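# Zweiarm-Station in der Packerei – was bleibt für uns zu tun?

Gefragt am 2018-08-26 · 689 Aufrufe · 3 Antworten

Hallo zusammen,

ich arbeite bei einem kleinen Versand für Partybedarf und Tischdeko (Ilaleo, falls das jemand kennt) und wir sind in der Packerei zu viert. Im September bekommen wir eine Station mit zwei Roboterarmen, die Deko-Sets zusammenstellen soll. Der Chef sagt, es fällt keine Stelle weg, und ich glaube ihm das sogar. Aber was ich dann den ganzen Tag mache, konnte mir bisher keiner so richtig sagen. Bin ich dann Aufpasserin? Oder renne ich nur noch mit Kisten hin und her?

Wer von euch hat so was schon hinter sich? Mich interessiert der ganz normale Alltag, also Pausen, Tempo, Ärger, alles. Technische Daten brauche ich nicht, die stehen im Angebot.

## Antwort 1 (hilfreichste Antwort)

Wir haben so eine Zelle seit dem Frühjahr, bei Westerberg in der Konfektionierung, ich kann also ein bisschen erzählen. Die ersten Wochen waren zäh. Ich dachte, das Ding wird hingestellt und läuft, und dann stand ich jeden Tag daneben und habe Teile neu hingelegt – immer wieder, immer ein bisschen anders, damit die Arme mit mehr als einer Lage zurechtkommen. Mein Rücken fand das prima (kein Bücken über die Kartons mehr!), mein Kopf war abends Matsch.

Was schwierig ist, sind bei uns die Kleinteile und alles, was rollt oder rutscht. Die Plastik-Weingläser kommen mal liegend, mal auf dem Kopf stehend auf den Tisch, dazu Bonbontüten und goldene Drahtspiralen. Für uns ist das ein Handgriff, für zwei Greifer, die sich in der Mitte fast berühren, ist es richtig Arbeit.
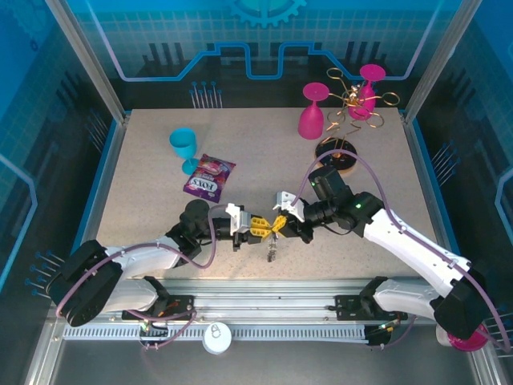
### Was sich bei mir geändert hat

- Ich packe weniger und bereite mehr vor. Die Teile müssen sortiert bereitliegen, sonst geht gar nichts.
- Die Endkontrolle mache ich weiter von Hand. Im letzten Monat habe ich 101 Sets wieder aufgemacht, meistens fehlte ein Kleinteil.
- Pausen muss man sich erkämpfen. Früher hat man zusammen aufgehört, jetzt läuft die Zelle weiter und einer guckt immer hin. Klärt das vorher!
- Geredet wird weniger. Am Packtisch standen wir uns gegenüber, jetzt stehe ich oft allein vor der Scheibe. Das fehlt mir ehrlich gesagt am meisten.

Mein Rat wäre, dass ihr von Anfang an selbst an die Bedienung dürft. Bei uns durfte zuerst nur der Techniker etwas umstellen, und wir haben jedes Mal gewartet, bis er Zeit hatte. Seit wir die Einweisung haben, ist die Stimmung viel besser, und ich krieg auch etwas mehr Geld. Danach fragen kostet nichts.

## Antwort 2

kommt drauf an was der chef vorhat. bei uns (cisska, lager) hieß es auch keiner muss gehen und es ist auch keiner gegangen, aber die befristeten wurden halt nicht verlängert. lass dir das schriftlich geben. habt ihr einen betriebsrat?

## Antwort 3

Kenne es aus Clurville, da war ich ein halbes Jahr in der Spätschicht. Geplant waren rund 200 Sets pro Schicht, geschafft haben wir das an guten Tagen. Ich fand es okay. Man gewöhnt sich an das Geräusch und irgendwann hört man schon, wenn etwas klemmt. Frag auf jeden Fall, wer bei Störungen nach Feierabend ans Telefon muss, das war bei uns nämlich auf einmal ich.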